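Getting ballpoint ink out of a cotton shirt after it went thru the dryer?

Print this page | E-mail this page

Posted Nov 24, 2025

Pen leaked in my shirt pocket, didn't see it, washed and dried the shirt on hot. Now a blue blotch the size of a quarter plus some little dots on the cuff. White cotton, 97 percent, rest is stretch. Bought it in July so I'd like to keep it. Tried dish soap already, did nothing. Is it set for good or is there somthing worth trying before I cut it up for rags?

- tapia_laundry_day
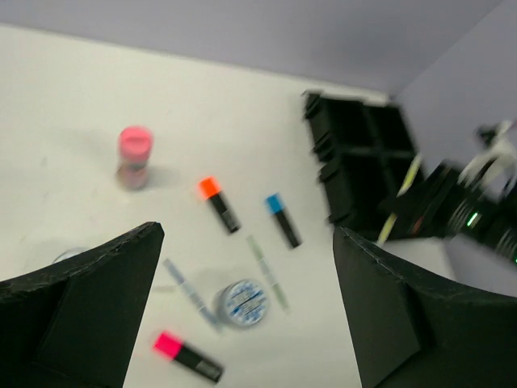
Also have a load with the same blue on a pillowcase, smaller spot, not dried yet. Do I treat that one the same way? No bleach in the house right now but I can get some.

Iñaki Ortuño

Dryer makes it harder but I've saved a couple. Rubbing alcohol. Put an old white towel under the stain, face down, so the ink has somewhere to go. Dab from the back, don't rub. Move to a clean bit of towel every time it picks up color - this is the part people skip and then they just spread it around. Let it sit ten minutes, dab again. I did 6 rounds on a work shirt once and got it down to a faint shadow, then an overnight soak in oxygen powder took most of the rest.

Test the alcohol on the inside hem first because of the stretch fiber. Window open. Keep it away from the stove. And rinse it really well, then air dry only until you're happy with it. Any more heat and you're back where you started.

Pillowcase is the easy one, do it today. Same steps, probably two rounds.
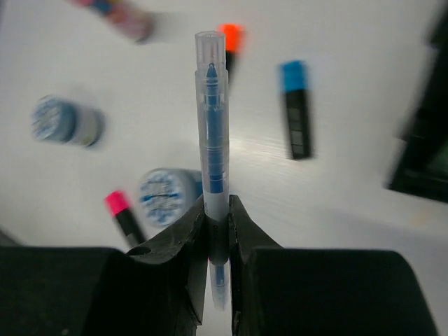 What about hairspray, does that still work?

Depends on the can. The old kind had a lot of alcohol in it and that's what lifted the ink. Plenty of the newer ones have hardly any and leave a sticky patch you then have to wash out too. Just buy the alcohol.

gremerham_mom

Skip the chlorine bleach!! It can yellow stretch fabric. Did that to my son's band shirt. Never came out.

astmont50

just buy a new shirt, or sew a patch pocket over it. milk is supposed to work but mine only smelled bad

Related topics
Red wine on a canvas couch cover
Gel ink vs ballpoint - which washes out easier
Yellow underarm stains on white cotton
Crayon melted in the dryer drum
Grease spots that show up after ironing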